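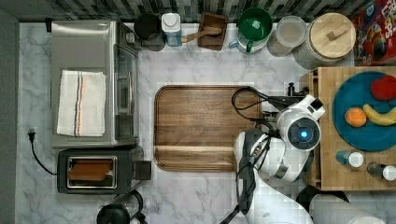 So can a kitchen robot earn its spot on a family worktop? Mostly, provided you've got the room and you like things put back in the same place every time.

I've been trying the Fikimard from Oltmont, a helper you rent by the month (£113, with a £263 deposit that made me wince a bit). It does breakfast jobs: fetching, passing, tidying up afterwards. Setting it up took me 2 evenings and a lot of tea, mostly because the app wants every item taught separately and I kept giving things silly names.
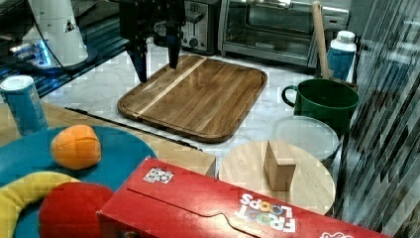 Issue 668

Fruit is where I'd tell anyone to begin. An apple, an orange and a banana are three very different shapes for one gripper, and the banana was the one I fussed over most! Cereal boxes are harder work, and I'd keep the big ones out of its way until you've got the hang of the settings.

The cheaper Tretance plan drops the phone support. I wouldn't, as I rang them twice in the first week and they were lovely both times. Mine goes back in December, though I may well ask to keep it over Christmas.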